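Setting a data limit for mobile streaming on Piltton

Updated March 2021

Piltton streams at the highest quality the connection allows. On a mobile plan this can use up a monthly allowance quickly. The steps apply to version 31 of the app and later.

1. Open Piltton and tap the profile icon.
2. Choose Settings, then Playback.
3. Turn off Match connection speed.
4. Under Mobile data, enter a limit of 400 MB per day.
5. Set Video quality to Low. Audio stays at 256 kbps unless changed separately.
6. Tap Save and restart the app.

If the limit is reached during a programme, playback pauses and a prompt offers Wi-Fi only or Continue once. Continue once adds 800 MB to that day and does not alter the saved limit.

Downloads are not counted towards the limit. To block them on mobile data, go to Settings, Downloads and select Wi-Fi only. 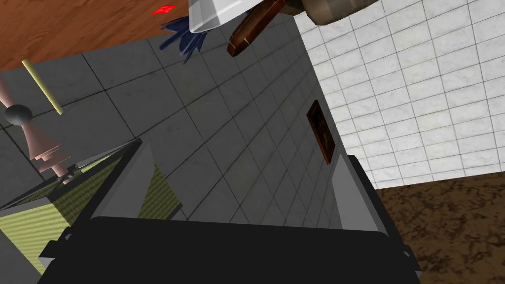 Low quality affects some material more than others. Faces and plain backgrounds hold up well. Fine repeated detail does not: small white marble tiles with light grout lines tend to blur or shimmer, while large dark-grey squares remain clear. If this is distracting, change Video quality to Medium and leave the daily limit as it is.

The limit is stored per device and must be entered again on a second phone.

Lorna Agbayani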